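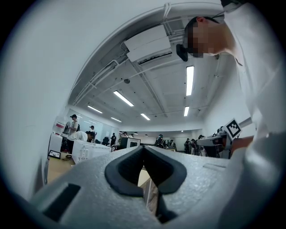

One of the grippers, with the Paltcombe room behind it.

I spent most of February on the Kikuchi set, a batch of demonstrations for a two-handed picking model. We finished on 2,337 usable takes. My target had been 120 a day and I missed it more often than I hit it. 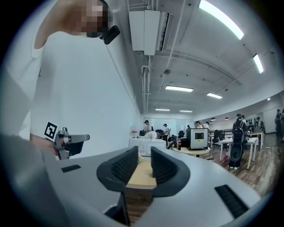
Syncing the two hands was the slow part. Each gripper records on its own clock, and if the clocks drift the model learns that one hand moves late. We use the square black-and-white markers to line the recordings up afterwards, so a marker tilted away for too long spoils the take. I threw out 69 that way. It's dull work and I did it in the evenings with the radio on.

The other thing I changed was the layout of the desk. A model that has only seen one layout does badly on any other, so I now move things every 40 takes and write down where they went.

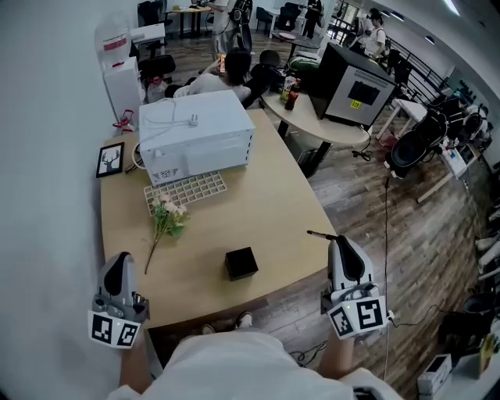 What's next

Training starts once the files are copied over to Bellusville. I'll post the first results, good or bad.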